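Clilico ouvre enfin son service de simulation aux petits labos

J'en avais entendu parler en février, et cette fois j'ai pu mettre les mains dedans : Clilico, la petite équipe de Joltelmont, propose maintenant ses cellules robotisées virtuelles par abonnement ! On choisit un bras, une pince, une table perforée, on pose ses blocs et ses supports, et on répète sa manip avant de toucher au vrai matériel. Comptez 60 euros par mois, avec 3 postes inclus (le quatrième se paie à part, dommage).
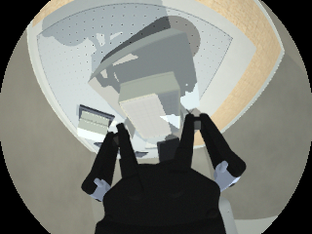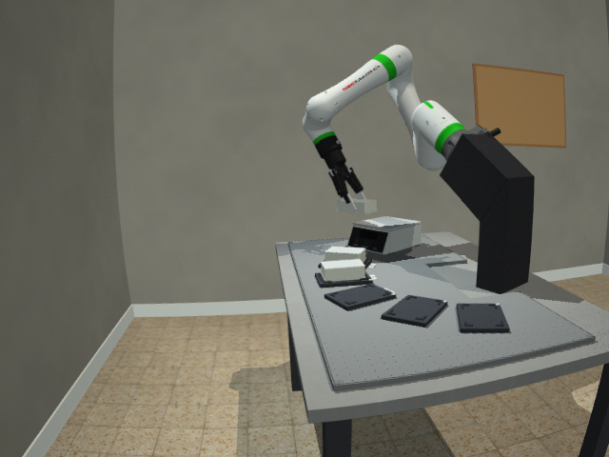

Deux rendus du simulateur Clilico : une vue plongeante par-delà la pince, puis le bras blanc avec un bloc entre les doigts.

Ce qui m'a plu, c'est de pouvoir passer d'un point de vue à l'autre — en rapproché, on juge beaucoup mieux l'écartement des doigts. Les ombres sont soignées aussi, presque trop pour mon vieux portable, qui soufflait comme un bœuf. Lamai Somboon, côté support, m'a répondu dans l'heure et m'a conseillé de baisser la qualité du rendu. Le catalogue compte déjà 300 objets et Decha Khunthong, qui s'en occupe, en prépare d'autres — moi, j'attends surtout les flacons !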